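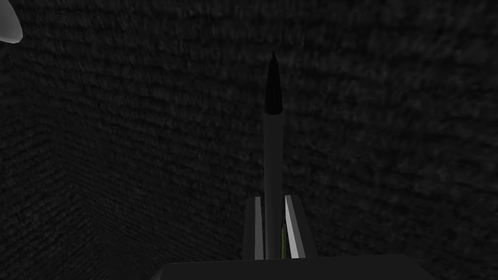
2020-04-19, Sowah gripper, sim side

Picked up where the November notes stop. Goal for this session: get the wrist view in the simulator close enough to the bench arm that the pointer pickup can be tuned at the desk, with the real thing switched off.

Pointer model redone as two parts, gray shaft and black conical tip. The old one was a single mesh and the tip axis was off from the shaft axis, so every tilt reading carried a constant error. Shaft origin now sits at the butt end. Tip origin is at the point. Both share one frame.

Fingers: still the plain plates. Loaded them open with the shaft between them and left the gap on both sides while checking alignment. Contact is switched off until the collision shapes are fixed. The imported hulls are fatter than the visible plates and the solver was reporting contact with clear air between finger and shaft. Replaced the hull on each finger with a box. Fotis wants the slanted top edge kept in the collision shape too. I left it out for now; the pointer never gets near that corner in a straight approach.

Encoder counts, from the bench arm:
open stop 2639
first touch on shaft 2521

Took the readings 2 times, same values. Put them in the Teka config as fixed limits. The sim joint was using its own zero, so I added an offset in the loader and did not touch the model.

Light is too low. The walls have the dark stone texture that came with the room file and the tip nearly disappears against it. Edge detection in Cinent finds the shaft without trouble and loses the cone a little past the boundary. Tried raising the exposure on the virtual camera. That washed out the inner face of the right finger first and gained nothing on the tip. Put it back. Next attempt is a flat mid-gray material on the walls, which is closer to the board behind the bench anyway. Sachiko says the tip can be inferred from the shaft axis plus the known cone length and we should stop trying to see it. Probably right for pickup. For touching off against a surface I would still like to have it measured.

Wall texture also smears toward the right at the current filter setting. Cosmetic, ignoring.

Gandutgate bridge dropped the joint stream when the sim was paused longer than the timeout. Restarting the bridge restores it, restarting the sim does not. Workaround is to step the sim at low rate and not pause.

Open:
- swap wall material, rerun edge detection with same camera pose
- turn contact back on with box shapes, close from 2639 in small steps
- check whether first touch in sim lands on 2521 with the offset in
- Fotis: measure the finger plates on the bench arm again, the drawing predates the last sanding
- Bridge timeout, find where it is set

Config saved on the shared drive under the Sowah folder. Old pointer mesh kept beside it until the contact run is done.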